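How to Fold a Paper Napkin Into a Standing Triangle (and Keep It Standing)

Posted Sunday, May 18, 2025

I set a lot of tables. Birthdays, Sunday lunches, the big October dinner my family insists on having every year with far too many chairs. And the fold I keep going back to is the plain old pyramid, the one that stands up on the plate like a little tent. It looks fancy, it takes under a minute, and you can teach it to a bored kid!

You want a big square napkin for this. Dinner size, not cocktail size. A two-ply paper one will do, but the thick linen-feel kind is so much easier, and cloth with a bit of starch is best of all. 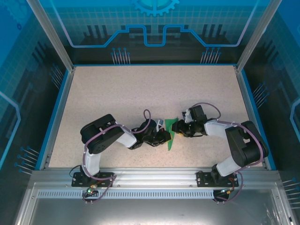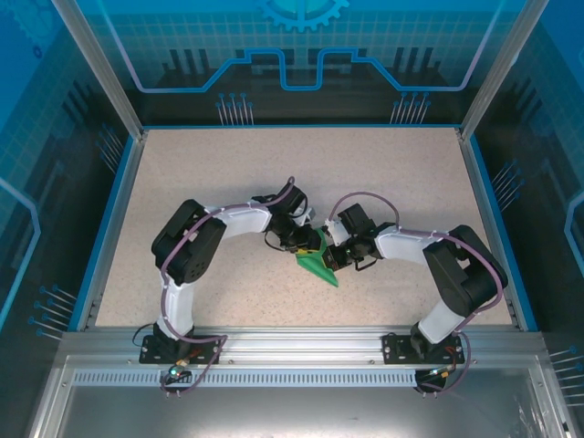

Okay, start with a flat napkin. Lay it pretty side down, turned so one corner points at your belly. If it came folded in quarters, open it all the way out and smooth the creases with the side of your hand.

Take the corner closest to you and bring it up to meet the far corner. Now you have a big triangle with the long edge in front of you. Press that edge down well. I run a butter knife handle along it (my grandmother used her wedding ring, but whatever you have).

Next, take the right-hand point and fold it up to the top corner, so its edge lands along the center. Do the same with the left one. You should be looking at a diamond with a line running down the middle. If the two sides don't meet neatly, undo them now, because a small gap here turns into a real lean later on.

Flip the whole thing over, keeping the open points at the top, away from you. Fold the bottom corner up until it sits just shy of those points, and you're back to a triangle. Then pick it up by the middle, fold it in half along the center line, and set it down on its open edges. It stands! Or it flops, in which case pinch the spine hard from top to bottom and try again.

A few things I've picked up along the way:

Iron cloth napkins while they're still a touch damp. I've used the same 6 Foltum ones for ages and they only behave when I do this.

Humid days are the enemy. Fold paper ones right before people sit down.

If you're making a lot of them, do one step at a time for the whole stack. My friend Tadhg Ó Gríofa did 126 for his sister's wedding that way, in one evening, with the TV on.

Dark solid colors hide a sloppy crease, and stripes show everything. I learned that with a pack of striped Zevow napkins that made every plate look like it was sliding off the table.

For a place card, slip it into the front fold about halfway down. Any higher and the weight tips it over. Next week I'll do the fan, which needs a glass to stand in and a lot more patience.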